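Why We Ask the Land Before We Sit Down

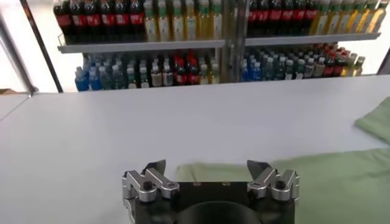 I've had so many letters since the February newsletter about greeting the spirit of a place that I'm giving this whole item over to it. Thank you! I read every one of them, some of them twice, and a few made me put the kettle on and go sit on the back step for a while.

Most of you asked a version of the same thing. If the land around us is alive and aware, as so many of the old traditions hold, how do we say hello to it properly? Do we need special words? Does it have to be outdoors? A reader in an apartment on the ninth floor wanted to know if she was simply too high up to be heard. (You aren't, dear one. More on that further down.)

Let me start with how I learned, which was badly. When I first began to meditate outside I would march to a pretty spot, drop my cushion, close my eyes and start asking for things. Guidance, mostly. I wanted signs. I did this for one entire summer and came home every time with stiff knees and a vague feeling of having talked through somebody's dinner. Then my teacher, Amerley Acheampong, came along with me one morning. She stopped at the edge of the trees and stood there so long that I thought she had forgotten something in the car. When I asked, she told me she was waiting to be let in.

I still get a shiver remembering it. She was standing the way you stand on a friend's porch after you've rung the bell, relaxed and a little curious. After a bit she nodded, took off her hat and walked on, and I followed her, and that was the first time I sat in those woods and felt that something was glad I had come.

So that is the practice, and it's a very small one. Stop at the edge. Every place has one, even if it is only where the gravel turns to grass. Put your feet flat and let your breath go down into your belly. Say who you are, out loud or silently, and say why you came. Then wait. You're listening with your whole skin at this point, and the answer might be a breeze or a bird or a softening in your chest. It might be a plain feeling of "come on in."

Sometimes it's a no! I've had it three times in all my years of doing this, and each time it felt like a hand laid flat against my breastbone. I went home. I don't know what was going on in those places on those days and I don't think it was my business. If you get a no, say thank you and pick another spot, and please don't take it as a judgment on your soul.

Several people wrote to ask about offerings. I keep these simple. Water is lovely, poured slowly from your hands. A song is lovely too, and so is picking up the litter you find on the way back, which I've come to think is the offering most places like best. I'd ask you to leave the crystals, ribbons and coins at home. Ribbons tangle in branches and birds get into them, and the crystals came out of the ground somewhere else and may have feelings of their own about being dropped beside a parking lot. If you want to bring food, a pinch of plain cornmeal is plenty.

Now for those of you indoors. The spirit of a place doesn't end at the front door, and it certainly doesn't give out at the ninth floor. Your building stands on ground that was there long before it, and everything in your kitchen began as earth in one form or another. Try greeting the floor with your bare feet when you get out of bed. I mean this quite literally: feel it, say good morning, feel what comes back. The reader I mentioned tried this for a couple of weeks and wrote again to say that the place had stopped feeling like a hotel. She has lived there six years.

One gentleman wanted to know whether the spirit of a place is the same thing as a nature spirit, or a guardian, or an ancestor. I wish I had a tidy chart for him. My own sense is that a place has a kind of overall presence, something like the mood of a household, and that there may be many beings living within it, much as a household has its members. When I greet a meadow I am speaking to the household. If one of its members wants to come forward, wonderful, but I don't go calling them by name. Other teachers see it differently, and I've learned a great deal from some of them, so do follow what rings true for you.

And a question I loved, from a mother of two: can children do this? Oh my goodness, yes. They're usually better at it than we are. Let them make up their own hello. Hers now bow to the creek behind the school, very solemnly, and then throw themselves in.

If you would like some company as you begin, our Zukia circle is going to practice this together all through May 2023. There's nothing to buy and nothing to sign. Choose one place near your home, greet it as often as you can, and write down a line or two afterward, even if the line is "felt nothing, got bitten." Last time we did a month like this 311 of you took part and 63 sent in your notes, and I have them all in a box beside my chair. They are such good reading. One person wrote only about the smell of a particular wall after rain, day after day, and by the end I could smell it too.

Please keep your notes under 400 words so I can share as many as possible in the next issue, and tell me whether I may use your first name. You can send them by replying to this newsletter or by handing them to me at the Sunday sit.

One more thing for those who come to the Sunday sit: we'll be meeting on the lower meadow from now until the weather turns, so bring something dry to sit on and wear socks you don't mind ruining. We'll stop together at the gate before we go in.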